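The trouble with a rulebook for robots that lay tables is that somebody has to write down what a laid table is. At Gidano, a small outfit above a tyre shop in Ormsby, this took most of October and produced a document of 62 pages. The section on spoons runs to 3 of them.

Tipene Hollis wrote it, and he isn't sorry. He used to inspect restaurant kitchens, a job that left him with firm views on where people put their thumbs. When Gidano hired him to look after good practice in its household work, he assumed there would be a shelf of rules he could borrow. There were plenty about fences and stop buttons, written for machines that weld car doors. On the matter of soup they were silent.

So he started a list. Grip a bowl where nobody's mouth will go. Carry it low over the table, so that a dropped bowl has less far to travel. Keep your own cable out of the cutlery. Anything that touches the floor goes back to the sink, and so does the gripper. The first draft had 21 rules and fitted on the fridge. Then the engineers read it and asked what "low" meant. 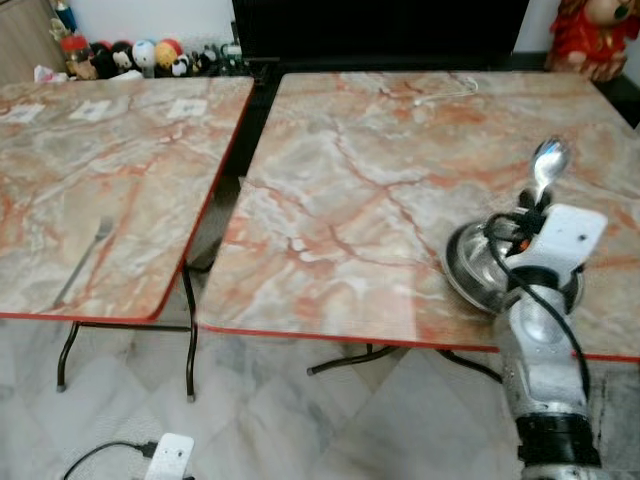
Bowl duty: the arm brings stainless steel in over the marble-patterned tabletop, spoon pointing up.

"Low" now has a page to itself. "Clean" has four, and an argument still going on in the margins. Hollis prints the drafts out and the engineers reply in green pen, a system everyone claims to dislike.

His favourite rule is number nine, which says that tests must be done on the furniture people have. Plain matt tables are kind to a robot's cameras. Shiny ones with a busy pattern are a different matter, and a pale fork on a veined top can be hard enough for a person to spot before the first coffee. Houses also have cables on the table, and toys along the wall looking on. Under rule nine you may not tidy any of that away to flatter your results. Sotier, a rival firm two towns over, is said to test in a white room with one cup.

The rule that caused real bad feeling was number fourteen, on failure. Every drop, scrape and missed grab must go in the log, including the ones that happen while a visitor is being shown round. The log stands at 308 entries. One, from a Friday afternoon, reads only "spoon, again". Hollis sent it back for more detail and got "big spoon, again".

He hopes to have the thing adopted outside the building, and Rilberg, which rents out serving robots to care homes, has asked for a copy. It also asked whether there was a shorter version. Hollis offered them the one on the fridge.

Contact the features desk | © All rights reserved | Back to top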